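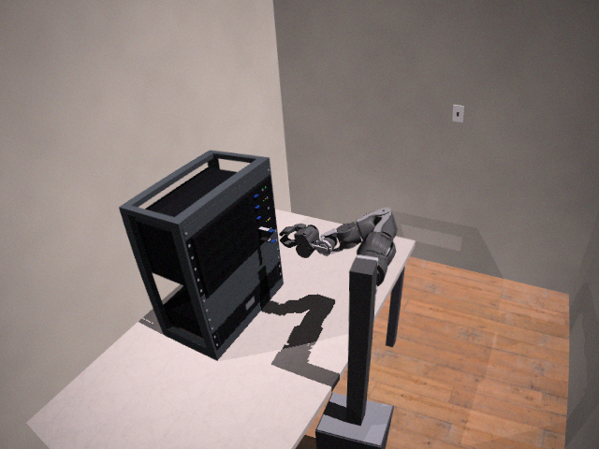
Dietary notes missing from kitchen slips, second sitting only

Status: Resolved
Product: Flultetti Bookings, venue edition
Venue: Skutstead Supper Theatre
Raised by: Lorna Bañez, front of house
Priority: High
Month opened: December

Original report

We run a dinner show with two sittings a night, 65 seats each. Guests book through Flultetti and put their dietary needs in when they pay. An hour before each sitting we print kitchen slips, one per table, and the kitchen plates from those.

For the early sitting the slips are fine. For the late sitting the table number, names and menu choice all print but the dietary line is blank on some tables. Last night table 14 had a nut allergy on the booking and nothing on the slip. The server asked at the table, as they are trained to, so no harm done, but the starter had already been plated with the hazelnut dressing and had to go back. The performers come through the room between the starter and the fish, so a late plate holds up the show as well as the meal.

I have checked the bookings on screen and the notes are there. They only go missing on paper.

Menu changed at the start of the month. Nothing else changed that I know of.

Support, 10.40

Thanks Lorna. Please don't rely on the slips for allergies until this is closed. In the meantime, go to Reports, Guest list, tick Show notes, and print that for the kitchen. It reads straight from the booking and does not use the slip template.

Could you send:
- one late slip that printed properly and one that didn't
- the booking references for both
- the name of the slip template you are using (Settings, Kitchen, Templates)
- whether the tables affected were moved on the seating plan after booking

Lorna Bañez, 11.25

Slips attached. Template is called Winter menu 2. The good one is table 6, the bad one is table 14.

Table 14 was moved, yes. They had booked near the stage and we put them by the side wall so the aerial act has room to swing. We move quite a few on the late sitting as that's the longer version of the show. Table 6 was not moved.

Guest list report works and the kitchen has it. They don't love it. It's in surname order and they want it by table.

Support, 12.10

You can sort it by table. Click the column heading before you print, the printout follows whatever is on screen.

I have made a copy of your venue on our test system and tried the following.

Test 1. Late sitting, table not moved, note on booking. Note prints.
Test 2. Late sitting, table moved, note on booking. Note missing.
Test 3. Early sitting, table moved, note on booking. Note prints.
Test 4. As test 2 but with the old autumn template. Note prints.

So it needs the late sitting, a moved table and the new template together. Can you tell me how Winter menu 2 was made? Was it copied from the autumn one or started from blank?

Lorna Bañez, 13.05

Hendriks did it for us. They look after our printers and tills and they set up the templates when the menu changes. I think they copied it and then added the extra course for the late show. I'll ask.

Lorna Bañez, 14.30

Hendriks say they copied the autumn template, then made a separate late section in it so the cheese course would print. They typed the fields into the late section by hand. They haven't touched printer settings.

Also, might be nothing, but names with an accent come out wrong on the late slips. I put myself on a test booking and it printed Ba?ez. Early slip had it right.

Support, 15.15

That helps, thank you. The late section of the template has the dietary field tied to the seat held at the time of booking. It should be tied to the guest. When a party is moved the original seat is empty, so the field has nothing to print. The early section still has the guest field from the autumn version, which explains test 3.

The accents are a separate fault in the same section. It was set to plain text when it was added.

To fix both:

1. Settings, Kitchen, Templates, open Winter menu 2.
2. Click Late section, then Edit fields.
3. Remove the line marked Seat note.
4. Add Guest note from the list on the right. Pick it from the list, don't type it.
5. Under Text, change Plain to Full.
6. Save, then press Publish. Saving alone does not send it to the printer.
7. Move a test booking to another table and print its slip.

Lorna Bañez, 15.50

Done up to step 6. Test slip still has no note.

Support, 15.58

The slip printer keeps the last published template until it is restarted. Please turn it off at the wall, wait a minute, and turn it back on.

Lorna Bañez, 16.20

That did it. Moved the test booking twice and the note came out both times. Accent is right too.

One other thing. Long notes now run off the bottom of the slip. We had a guest with a whole paragraph.

Support, 16.35

Guest note prints up to 300 characters and then stops. Set Overflow to Second slip in the same screen and the remainder prints on a slip of its own with the table number on it. Publish again afterwards.

Lorna Bañez, 23.45

Late sitting went through with no blanks. We checked every slip against the guest list and they matched. Kitchen would like to keep the guest list as a back-up until the winter show ends. Happy for you to close this.

Support, closing note

Cause: seat-based note field in late section of custom template. Fixed by venue. Copy of steps sent to Hendriks. Request passed to the product team for a warning when a template uses Seat note in a sitting where tables can be moved.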